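Small Labels, Long Tones: Cataloging the Olholm Tape Collection
Student project report, Sound Archives course
2019-07-02

1. Background

The Olholm collection came to the college library as a gift from the family of a record shop owner. It consists of reel-to-reel tapes, a smaller number of cassettes, and several boxes of paperwork. Most of the material is connected with Olholm, a small label that put out electronic and drone music between the late 1970s and the mid 1980s. The label had no distributor. It sold by mail and through a few shops, and most of its titles were pressed once.

Before this project the collection had a one-page box list and nothing else. Researchers who asked about it were told that it existed but could not be searched. Our group of four was asked to make an item-level catalog, transfer a sample of the tapes, and write up what we learned about the label.

2. What is in the collection

We cataloged 160 tapes. They fall into three groups: production masters, safety copies, and unlabeled or partly labeled reels. The last group took most of our time. A typical box had a first name, a tape speed and sometimes a key, such as "slow version, D." Some boxes had been reused, so the writing on the spine did not match the writing on the lid, and the tape inside matched neither.

The paperwork was more useful than we expected. It includes pressing orders, letters from customers, sleeve proofs and one account book. From the pressing orders we were able to put together a list of 16 albums, which is four more than the list we started from. Two of the additional titles were sold under the name Testura, which we had taken to be a separate label. The invoices show that Testura used the same pressing plant account and the same post office box. We now treat it as a sub-label of Olholm in the catalog, with a cross-reference under both names.

3. The recordings of Vratislav Vrabec

The composer who appears most often in the collection is Vratislav Vrabec. He recorded for Olholm from the start and seems to have helped run it for a time, as several of the letters are in his handwriting. His best-known record is Fisero, a single piece for organ and two violins spread over both sides of an LP. The organ holds a chord of five notes for nearly the whole length. The violins enter one after the other and move by very small steps against it.

We found three different versions of Fisero on tape. The first is the production master, in two parts with a fade at the end of side one and a fade up at the start of side two. The second is a safety copy of the same mix. The third is a full take with no break, and it runs longer than the two LP sides added together. In the missing section the organ drops to two notes and one violin plays alone. A letter from Vrabec to the mastering engineer asks whether the middle could be "taken out cleanly" so that the sides would not have to be cut so quietly. So the piece was shortened for the format, and the record most listeners know is an edit.

This affected how we wrote the catalog entries. At first we had one entry per album with all the tapes listed under it. After finding the long take we changed to one entry per recording, linked to one or more releases. It meant redoing about a third of the entries, but the result is easier to search.

4. Sales and reception

The account book covers only part of the label's life. It shows pressings of 300 or 500 copies for most titles. The exception is a collection of short pieces by several artists, for which 3000 copies were ordered. We do not know why this order was so much larger. There is a note beside it that says "Rowlands," the name of a mail-order company, and it may be that Rowlands agreed to take a large share. The returns are recorded on the next page and they were high.

We looked for reviews in the music magazines held by the library and found very few. Fisero got one paragraph, grouped with four other records, and the writer described it mainly by its length. The customer letters are warmer. One man wrote that he played side two every night for a month and asked if there was more of it. A teacher ordered a second copy after her class wore out the first. There are also complaints about surface noise, which is easy to hear on music this quiet.

5. Transfers

We chose 40 tapes for transfer, giving priority to reels with no known release. Every tape was inspected before playback for loose splices, edge damage and sticky residue. Nine reels were set aside for treatment by a specialist and were not played.

The rest were played on the library's two-track machine after cleaning and alignment. We transferred everything flat, with no noise reduction, and saved a second file with the silence at each end trimmed for listening copies. Where a reel had tones at the start, we used them to set the playback level and azimuth. Where it did not, we set azimuth by ear and by checking the high end in mono.
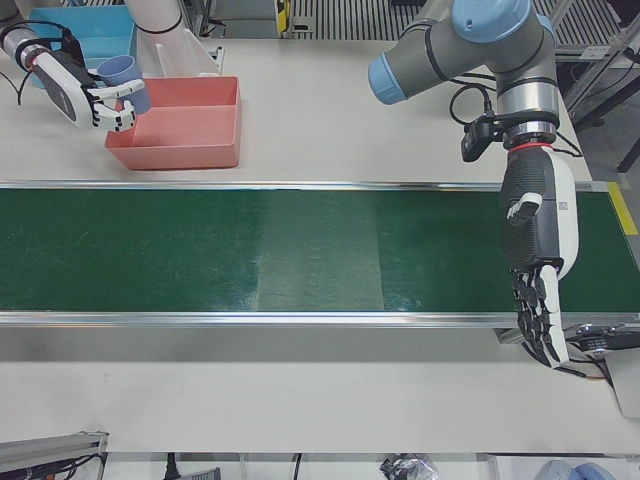

Speed was the main problem. Several reels had been recorded on a machine that ran slightly fast, so they play back flat on a correct one. With most music you could guess the right pitch from the instruments, but a good deal of this material is synthesizer with no fixed reference. For Fisero we had the organ, and the LP to compare against. For the others we kept the transfer at standard speed and added a note to the entry. We did not correct anything by guesswork.

Print-through was the second problem. On the quiet pieces you can hear a faint copy of a sound a second or so before it arrives. Slow rewinding before playback reduced it on some reels – on others it made no difference. We left it in the files and noted it.

6. What we would do differently

We started transferring too early. In the first two weeks we digitized six reels that later proved to be safety copies of masters in better condition. If we had finished the paperwork first we would have known this from the box numbers, which follow the order of the account book.

We also should have agreed on how to write titles. One of us copied them exactly as they were on the box, spelling mistakes included, and another corrected them. Fixing this took two full sessions. The final rule is that the title is given as written, with the standard form in a separate field.

Finally, our condition notes are uneven. The word "fair" was used for tapes with very different problems. The second half of the catalog uses a short scale with written definitions, and the first half still needs to be brought into line with it.

7. Remaining work

The nine reels set aside for treatment should be looked at first, as two of them may hold the session tapes for the Testura albums. The cassettes have been counted and boxed but not cataloged. The letters are in date order in 100 folders and have a basic index by sender.

Permission is still open for most of the recordings. Vrabec's family has agreed to let the long version of Fisero be played in the library's listening room, but not copied or placed online. For the other artists we have names and in a few cases old addresses. A list of these is kept with the catalog, along with the dates of the letters we have sent and the two replies received so far.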